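# kalholm-push

Pushing data and policy code for the Kalholm tabletop experiments. A single arm with a plain cylindrical end effector pushes toy shape blocks across a board, following a short text instruction. The main result is about how we relabel episodes, so most of this file is about that.

Maintained by Maite Urquijo and Unai Requena. Ask Lenka Šimek about the low-level controller.

## What's in the release

- `episodes/` – 3000 teleoperated episodes, one folder each
- `relabels/` – text labels added afterward, as JSON lines
- `heldout/` – 59 instructions never used in training, with start states
- `policy/` – training and rollout code
- `calib/` – table-to-camera transforms

Episodes are stored at the control rate with end effector position, the commanded position and one RGB view. There is no depth and no force reading. The end effector stays at a fixed height during a push, so actions are two-dimensional.

## Task

Blocks come in a few solid colors and simple shapes, and the instructions name them that way: "push the red star to the green cylinder", "move the blue cube away from the yellow heart". Some instructions only use a location on the board, such as "bring the yellow pentagon to the left side".

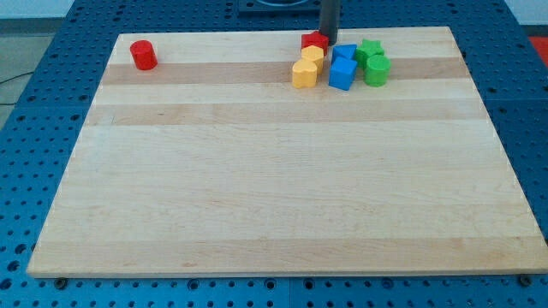 Instructions that pick out one block in a tight group are the hard ones. The end effector has to get around the neighbors before it can push in the right direction, and the early policies went straight through. We did not filter those starts out. If you want an easier split, `tools/split_by_gap.py` sorts episodes by the distance between the target block and its nearest neighbor.

## Relabeling

Operators were not given instructions while collecting. They pushed blocks wherever they liked for several minutes at a stretch. Begoñe Moya and Abilio Figueroa then went through the recordings, marked the start and end of anything that looked like a deliberate push, and wrote a sentence for it. One stretch of video can have several overlapping labels, and that is intended.

We compared this with a baseline where the operator reads the instruction first. Both policies used the same network and the same number of training steps. The relabeled policy did better on held-out instructions that involve two blocks. On single-block instructions with a location target we saw no clear difference – the baseline was ahead on one seed and behind on the others. Per-instruction results are in `results/heldout.csv`. Please look at those before quoting an average, because a handful of instructions fail under every method.

## Training

```
pip install -e .
python policy/train.py --config configs/relabel.yaml
python policy/rollout.py --ckpt last --split heldout
```

The default config keeps 2000 episodes for training and 1000 for validation and ablations. Lower the batch size if you run out of memory. Changing it didn't move the results much for us, but we only tried two values.

## Known problems

- Spelling in the labels is left as typed. "Pentagon" shows up in at least three forms.
- "Left" and "right" are from the camera's side of the table. A few early labels use the operator's side. We fixed the ones we found.
- "Next to" has no fixed distance. The scoring script uses a threshold set in the config, and success rates change if you move it.
- Cylinders can tip when pushed fast. Episodes where this happened are kept and have `tipped: true`.
- Timestamps in the September recordings drift a little against the arm log. Use `t_sync`, not `t_raw`.

## Changes

- v1.2 – added `t_sync`, fixed side-swapped labels
- v1.1 – held-out start states added
- v1.0 – first release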